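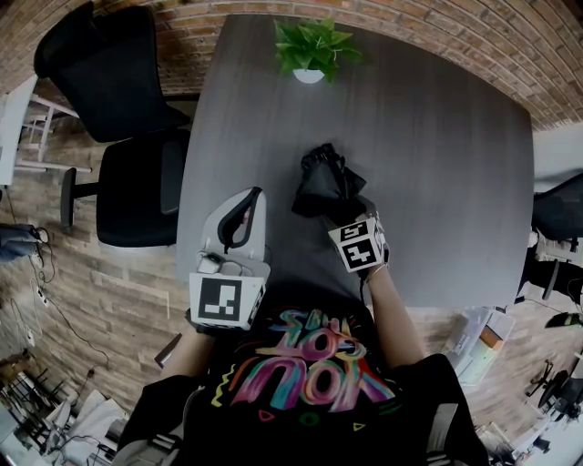 Hourani Street workroom, April, 9:40 a.m.

Cloth folding, second page of notes. I love this table for it! It's the dark gray one with the wood grain and the rounded edges, and black cloth on it is a real test of your eyes, because the folds all run together. Still, the room is nice to work in. Brick wall, plank floor, a little green plant in its white pot at the far end of the table. I've left the plant where it was and just keep the folding to my own side.

Notes on the black stuff so far. It bunches. Pick it up by a middle fold and you get a dangling lump with no obvious top or bottom, and you can spend a long time hunting for a corner. What works best for me is to let the lump hang, lower it until the lowest bit touches the table, then drag it toward myself slowly. An edge usually turns up on its own. Once I have an edge I have everything, and the rest is pure pleasure.

Things to carry over to the Zultby batch (24 pieces, all dark, sorry everyone):

- Pinch less. A small pinch near a hem opens the cloth out, a big one just makes a knot.
- Smooth from the middle outward, flat, no hurry. Going back over it a second time gets rid of the last ridges and I really recommend it.
- Fold in half the long way first. I tried the short way on the Avo cloths and the halves kept sliding apart.
- Finished stack goes on the left, at arm's length. Any closer and I knock it with my elbow.

Also wrote down the sizes, as I keep forgetting: the Ikero cloths are 300 by 835 mm, the long skinny ones. They fold in thirds beautifully. The Avo ones are 334 mm square and only want two folds.

The bit of the room by the brick wall is still on my list. There's the small white table with the thin legs and the lower shelf, and I have plans for that shelf. It would take the whole folded stack and keep it off the work table, which would be a huge improvement for the afternoon. The bottle can stay on top.

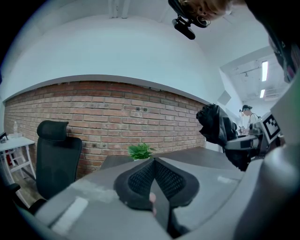 Still to do

Move the bag off the floor by the power strip and get those cables run along the wall. I step over them every time I go for more cloth.

Push the spare chairs back. They're comfortable (the one with the mesh headrest especially, I could sit there all day) but I fold better standing up, with room to step sideways.

Try a light sheet under the black cloth. I'm excited about this one! If the edges show up clearly I'll do the whole Zultby batch that way, starting with the worst-wrinkled pieces while I'm fresh.

Ask whether the thirds fold is okay for the Ikero shelf or if they want them rolled.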